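3.2 Sleeve wear and forearm exposure in seated work

Garment wear in seated occupations has mostly been studied at the elbow and the cuff, where abrasion is easy to see and easy to score. Less attention has been paid to the position of the sleeve itself. A long sleeve is rarely worn at its full length for a whole working period. It is pushed up, slides down, and is pushed up again, and each change moves the fabric folds to a new place on the arm. Deligiannis reported that knitted tops lost their recovery at the cuff well before any surface damage could be detected, and put this down to repeated stretching over the widest part of the forearm. Tzavaras repeated the measurement on woven fabrics and found a smaller effect, but his samples had been washed only twice before testing.

The present section deals with tops worn by 252 participants at two sites, Stutska and Ferholm. All garments were supplied new, in one cut and in dark colors only, in order to limit differences in the visibility of soiling. Each participant wore the same garment for 10 working periods, with one wash after every second period. The wash followed the Morura protocol without softener. Garments that had been altered or mended by the wearer were removed from the analysis.

Sleeve position was recorded by the wearer on a printed card at the start and end of each period. Three positions were allowed: full length, pushed to mid-forearm, and pushed to or above the elbow. Fold direction was judged separately from photographs and was coded as transverse, diagonal or mixed (Figure 4). 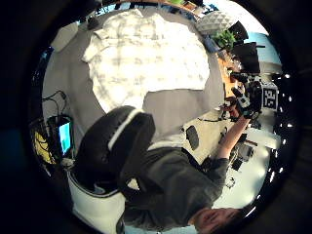 Figure 4. Diagonal folds in a dark gray long-sleeved top, with the forearm bare.

Fold direction matters for wear because a crease that forms repeatedly along the same line concentrates bending in a small number of yarns. Transverse creases at the inner elbow are the best-known case and are found in nearly all used garments. Diagonal creases are less stable. They depend on the position of the shoulder and tend to appear when one arm is extended while the trunk stays in place. The top in Figure 4 was coded as diagonal on this basis, as its folds run at a slant while the bare forearm reaches out from the shoulder and the hand holds a piece of black equipment. Coding of this type was applied to the body and the upper sleeve together, as the seam between them could not always be located in dark fabric.

Cuff recovery was measured on a flat frame with a load of 100 g applied for 2 minutes. The cuff was then left to rest on a smooth surface and its width was read again. Readings were taken on the left and right sleeves and were not averaged, because handedness was expected to affect the result. The frame was checked against a steel gauge before each batch.

Garments worn mainly with the sleeve at mid-forearm showed a greater loss of recovery than those worn at full length. The loss was greater still where the sleeve had been pushed to or above the elbow, but the spread of values in this group was wide. Left and right sleeves differed at Stutska and did not differ at Ferholm. We have no firm explanation for this. The desks at Ferholm were deeper, and participants there may have rested both arms on the surface for longer.

Fold direction showed a weak relation to surface pilling and none to cuff recovery. Garments coded as mixed were harder to score than the other two groups, and agreement between raters was lowest for these. A second round of scoring under raking light improved agreement for the sleeves but left the scores for the body unchanged. The values used in Section 3.3 are those of the second round.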